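When a Robot Forgets Where Its Hand Is

Have you ever walked up the stairs in the dark and thought there was one more step than there really was? Your foot comes down through the air, your tummy does a little flip, and thump, you land harder than you meant to. Your eyes and your muscles had told you one thing, and the stairs had something else in mind. Robots can have that very same problem, and this is the story of one that did.

It happened one February at the Drodstead Robot Workshop, where a lady named Roos Van Loon teaches pairs of robot arms to tidy up tables. Tidying is easy for you (even if you don't always feel like doing it!) but it is terribly hard for a robot, and the hardest bit of all is when two arms have to work close together. The pair in our story is called Vonby. Roos gave both arms one name because they share one computer, a bit like your two hands sharing one brain.

One afternoon Vonby was practicing with a foam block. The left arm was supposed to hold it out, and the right arm was supposed to reach over and take it. It had done this 373 times without any trouble at all. On the next try the right arm swung in, kept going when it should have stopped, and knocked its gripper into the other one with a loud clack. Then everything froze.

Freezing was exactly the right thing to do, by the way. Inside each arm there are sensors that feel how hard the motors are pushing. If a motor suddenly has to push much harder than it expected, the computer thinks, "Uh-oh, I must be leaning on something," and it stops both arms. Engineers call this a protective stop. Roos pressed the big red button too, because that is the rule in her workshop, and she waited until everything was still before she went anywhere near.

So what went wrong?

To find out, we need to talk about how a robot knows where its own hand is. Try closing your eyes and touching your nose. You can do it, can't you? That's because your body keeps track of how much your shoulder and your elbow and your wrist are bent. A robot arm does this with little parts called encoders, and there is one in every joint. An encoder measures how far the joint has turned. The computer takes all those turns, adds in how long each piece of the arm is, and works out where the gripper must be.

Roos asked her friend Ulises Rengifo to help her check, and they went over the arms one joint at a time. It took them until 5 o'clock and a whole packet of crackers. In the right wrist they found a tiny screw that had worked itself loose, and it was letting the gripper sit 12 millimeters away from where the computer believed it was. That's not much, only about as wide as your finger! But when two grippers have to meet around one small thing, a finger's width is plenty to cause a crash.

You might be wondering how a screw gets loose all by itself. Well, each time an arm starts or stops, it shakes a teeny bit, far too little for you to notice. Vonby's right wrist had started and stopped roughly 3,000 times since anybody last tightened it, and all those teeny shakes add up. The wheels on a scooter can get wobbly the same way, so it's good to ask a grown-up to check yours now and then.

Ulises tightened the screw, and then the two of them did something called calibration, where you move the arm to a spot you have measured very carefully and tell the computer, "There, this is where you are now." After that they ran everything again at the slowest speed. 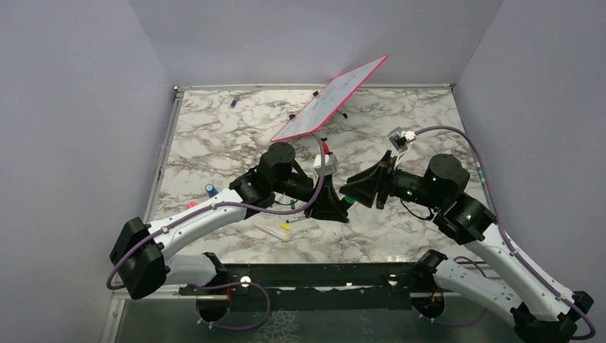

Two grippers meet at a small green object. Can you find the camera above each one?

Roos has a new rule now, and it's taped up by the door. Before the arms do any close-together work in the morning, each one has to touch a test mark on its own. If it misses, even by a little, it gets no turn until someone has looked at its screws.

And if you ever visit a place with robot arms, stay behind the line on the floor, even when they're standing perfectly still. A robot that isn't moving may only be waiting for its next instruction.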